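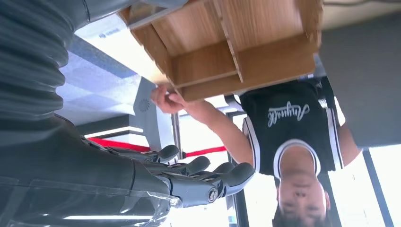

What is the difference between teaching a robot by hand and teaching it by remote control?

In hand teaching you hold the arm itself and move it through the task while the joints are slack. In remote control you stand or sit apart from the arm, and it copies what you do with a glove, a handle or a second arm. Both give you the same kind of record: joint positions over time, camera video, and the state of the fingers.

Unit 4 notes: Recording demonstrations
Instructor: Renata Ledesma
Lab sessions: Nicanor Aravena

Reading before lab: the Griffiths handout, first two sections. Skip the part on force control for now.

4.1 Choosing a method

Hand teaching is easy to learn and good for slow, simple paths such as wiping, pouring or opening a drawer. It works less well with a hand that has several fingers. You have only two hands of your own, and you can't steer the arm and set every finger at once. Your own arms also end up in the camera view, and the policy may learn to expect them.

Remote control takes longer to learn. Most students need one full session before their recordings are usable. The operator feels little or nothing of what the fingers touch, so expect to squeeze too hard at first.

4.2 Tasks with a second person

Some tasks in this unit have a person handing an object to the robot or holding it steady. The wooden organizer box is one of these. It has thin walls and open compartments, so where the fingers go matters more than how fast the arm gets there.

Agree on roles before you record. The partner keeps a grip on the box until the operator says "mine." If the partner lets go early, stop and mark the take as failed. Do not delete it – failed takes are used in Unit 6.

4.3 Wrist camera

The wrist camera turns with the wrist, so its picture may be sideways or upside down. Leave it that way. Rotating some files and not others caused most of the trouble in the August group's data.

Check that the fingertips are in view when the hand is open. Strong window light can wash out part of the picture; lower the blinds or turn the table before you start, and keep the same setup for the whole set.

4.4 Lab assignment

Each pair records 50 takes of one task. A take runs no longer than 22 seconds. Change the starting position of the object between takes, and switch operators halfway. Save to the Senmont folder under both last names.

Write one page on which takes you would leave out of training and why. Pilar Leiva has the sign-up sheet for the arm. Slots are 15 minutes longer than last term – please still leave on time.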